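Cahier d'atelier — plan carrelé, poste de pesée et d'ensachage
Août, entrée reprise à 14 h 20
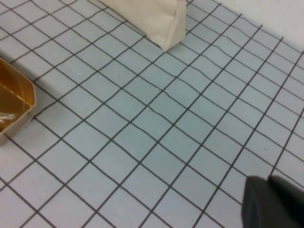
Reprise des relevés sur le plan carrelé. Objet de l'entrée : état des joints, planéité, et tenue des sacs papier posés à même le carreau. Huiling Du veut une décision avant la prochaine série d'ensachage : on garde le carrelage tel quel, on rejointoie, ou on recouvre.

Rappel de la situation. Carreaux céramique de petit format, gris-bleu pâle, finition légèrement mate, joints fins anthracite. Pose ancienne, antérieure à notre arrivée dans le local, aucun dossier retrouvé. Le plan a été nettoyé au détergent neutre Dudico, dilué selon la fiche, rincé deux fois à l'eau claire, puis laissé à l'air jusqu'au lendemain matin. Pas de produit acide, et il ne faut pas en utiliser tant qu'on ignore la nature du joint.

Alignement

Les joints ne sont pas rectilignes. Plusieurs lignes ondulent, surtout vers le milieu du plan, avec des décrochements faibles mais nets à l'œil quand on regarde en enfilade. Certains carreaux paraissent un peu de travers à cause de cela. J'ai d'abord pensé à un mouvement du support. Après passage de la règle, je penche pour un défaut de pose d'origine : les carreaux sont probablement montés sur trame, et les trames ont été raccordées sans recalage. Aucun joint fissuré trouvé le long des décrochements, aucun carreau qui sonne creux au maillet dans cette partie.

Conséquence pratique : on ne peut pas se servir du quadrillage comme repère de mesure. Arif Kanagaratnam le faisait pour placer les sacs avant pliage (« trois carreaux depuis le mur »). À abandonner. Tracer un repère au ruban, à l'équerre, à partir du chant avant du plan.

Planéité

Règle aluminium Itura posée dans les deux directions, puis en diagonale, cales d'épaisseur dessous. Dans le sens de la longueur, rien à signaler hormis un désaffleur léger entre deux carreaux, au centre. Dans l'autre sens, pente très faible vers le mur. Elle ne gêne pas le pliage. Elle gêne la pesée : la balance doit être remise à niveau chaque fois qu'on la déplace, et la bulle n'est pas toujours vérifiée.

Essai fait avec la masse étalon de 400 g, balance Gostunik, pieds non réglés : affichage instable au dernier chiffre, dérive lente. Même essai, pieds réglés, attente de 10 minutes : affichage stable. Je n'attribue pas toute la différence au niveau, la balance venait d'être branchée lors du premier passage. À refaire avec un temps de chauffe identique dans les deux cas, sinon la comparaison ne vaut rien.

Sacs papier

Sacs Pramanik, papier crème, fond plié collé. Le fond ne porte pas à plat tant que le sac est vide ou peu rempli, l'angle inférieur se replie et forme une pointe, et le sac repose alors sur cette pointe et sur une arête. Sur l'ancien plan stratifié, on rattrapait le défaut en faisant glisser le sac vers soi. Sur le carrelage, la pointe accroche dans le creux du joint et le pli se marque davantage.

Trois façons de faire essayées :

a) sac ouvert à la main, posé directement, rempli. Le fond s'ouvre mal dans les angles, le contenu pousse d'un seul côté.
b) sac ouvert, fond formé au poing contre le plan, puis rempli. Correct, mais lent, et le papier prend l'empreinte des joints si on appuie trop.
c) fond formé sur une plaquette rigide lisse posée sur le carrelage, sac ensuite glissé sur le plateau de la balance. Meilleur résultat des trois. Le pli vertical latéral reste droit et le sac tient debout sans appui.

Retenu : méthode c. La plaquette utilisée pour l'essai est une chute de polycarbonate, trop petite d'un côté. En débiter une neuve, arêtes cassées au papier fin, coins arrondis, pour ne pas entailler le fond du sac.

Le papier est sensible à l'humidité résiduelle des joints. Sac témoin laissé toute une nuit sur une zone volontairement humidifiée : auréole sur l'arête de contact, papier gondolé, colle du fond intacte. Sac témoin sur zone sèche : rien. Le carreau sèche vite, le joint beaucoup moins. Prévoir donc un délai entre le lavage du plan et la pose des sacs. Je propose une heure, valeur à confirmer, je n'ai pas fait d'essai intermédiaire.

Joints et nettoyage

Le joint est en léger retrait par rapport à la face du carreau. La poudre s'y loge et la raclette passe au-dessus. Brosse nylon souple obligatoire avant l'éponge, dans le sens des joints puis en travers. L'aspirateur avec embout plat donne un résultat moyen — il faut l'embout à poils, celui rangé avec l'établi du fond.

La teinte sombre du joint masque les dépôts, sauf les poudres claires. Un chiffon blanc humide passé sur une bande propre en apparence est revenu gris. Je n'ai pas cherché à savoir si c'est du dépôt ou du liant qui se délite. Huiling suggère un deuxième chiffon au même endroit, puis un troisième : si la teinte ne diminue pas, c'est le joint lui-même qui part. À faire sur trois bandes, dont une au ras du mur.

Côté mur, le raccord est à surveiller. Le mur est blanc, lisse, sans protection prévue pour les projections. Reprendre le raccord au mastic sanitaire quand le reste sera décidé, inutile de le faire avant.

Options

Garder tel quel : coût nul, nettoyage plus long, plaquette obligatoire pour les sacs.
Rejointoyer : suppose de gratter l'existant. Avec des lignes qui ondulent, l'outil oscillant risque d'ébrécher les carreaux au droit des décrochements. Travail à la main dans la partie centrale. Immobilisation du poste estimée à 7 jours, séchage compris.
Recouvrir : plaque posée sur cales, amovible, mise à niveau une fois pour toutes. Règle à la fois la pente et les joints. Inconvénient : un vide sous la plaque, où la poudre finira par passer. Il faudrait un profil d'étanchéité sur les quatre côtés et un démontage régulier.

Avis personnel : recouvrir seulement la zone de pesée et laisser le reste apparent. Arif préfère une plaque sur toute la longueur pour éviter une marche. Argument recevable, le bord de la plaque gênerait le glissement des sacs. Un chanfrein devrait suffire, à essayer sur chute.

À faire

Refaire l'essai de balance, temps de chauffe identique.
Série de chiffons sur trois bandes.
Débiter la plaquette, vérifier qu'elle passe dans le fond des sacs Pramanik.
Ruban de repérage, à l'équerre du chant avant.
Demander à Arif la référence du profil d'étanchéité.

Ajout, 17 h 45. Plaquette débitée, coins arrondis, elle entre sans forcer dans le sac. Un angle encore un peu vif, à reprendre. Balance laissée sous tension pour l'essai de demain.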